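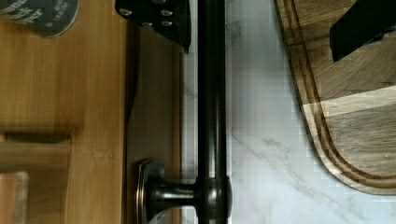
29 Jul 2018

Sourdough notebook, batch 4 of the rye series. Majdi Azar asked me to write these up properly for once so the rest of the group can follow along, so I'm typing instead of scribbling on flour bags (I still have the flour bags, if anyone wants them).

Starter first. I've kept Gromska going on straight rye since the beginning of July and she's finally acting like a grown-up. Fed her last night before bed, equal weights flour and water, and by breakfast she had doubled and was domed on top with that green apple smell. Last batch I waited until she'd already started to sink and the bread was sour enough to make my eyes water. So this time I caught her on the way up, and I think that alone is worth more than all the fiddling I did with salt in batches two and three!

Flour is the Lemton dark rye again, plus a new bag of bread flour from Yammine. The Yammine drinks a lot more water than what I was using before. I started at my usual amount and the dough felt like modeling clay, so I kept splashing in more by the spoonful. Yes, I should have weighed the splashes. I weighed the jug afterward and worked backward, and came out with 111 grams over the recipe, which sounds crazy written down but the dough felt right. Sticky, sure, it's rye, but it held together when I scooped it up with wet hands.

Rye share is 40 percent of the total flour. I know Majdi wants me to push it higher. I want one loaf at this level that doesn't have a gummy stripe along the bottom before I go up again, and then we can argue about it.
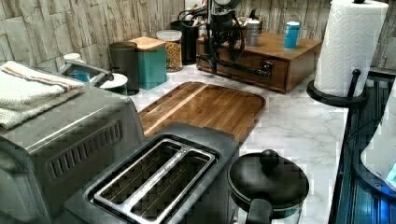

Kitchen counter, toaster oven on the left.

Bulk rise. Left it covered for 4 hours and tried very hard not to poke it. The kitchen was warm so I was nervous about it running away from me, but it was puffy with little pinholes on top and a few bigger bubbles against the side of the bowl. In batch three I went by the clock and paid no attention to the holes, and that was the brick. (We did eat the brick. It made decent croutons.)

Shaping was more like frosting a cake. Wet spatula, wet hands, scrape it into the greased pan, smooth the top, dust with rye so I could watch for cracks. The cracks are a much better signal than the finger poke for this kind of dough. When the flour on top looked like a dried-up creek bed, in it went.

Baked hot with steam for the first part, then turned down. I left it in a bit past where I'd normally lose my nerve, and the crust came out really dark, nearly coffee colored on the corners. Turned it out of the pan, wrapped it in a cloth, and went to bed so I wouldn't cut it.
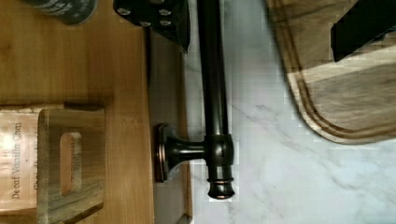

3 min read

Cutting notes, next morning. No gummy stripe!! There's a slightly tighter layer right at the bottom if you go looking for it, but press it with a thumb and it springs back. Crumb is even, small holes, moist without sticking to the knife. The sour is there but it comes in late, after the malty part. I had two slices with butter and one with cream cheese and then made myself stop and write this.

Things I'm still unsure about. How much of this was the extra water and how much was catching the starter earlier? I changed both at once, which Majdi will point out, so I may as well point it out first. Also the top is flatter than I'd like, and there's a dip in the middle. Could be a touch overproofed, could be that I smoothed it too flat.

For batch five: same flours, same water (weighed this time, up front), same starter timing, shorter final rise. Caraway in half the dough if I can talk anyone into it. Also need to buy parchment, and the Stisus pan has to go back to Majdi, washed.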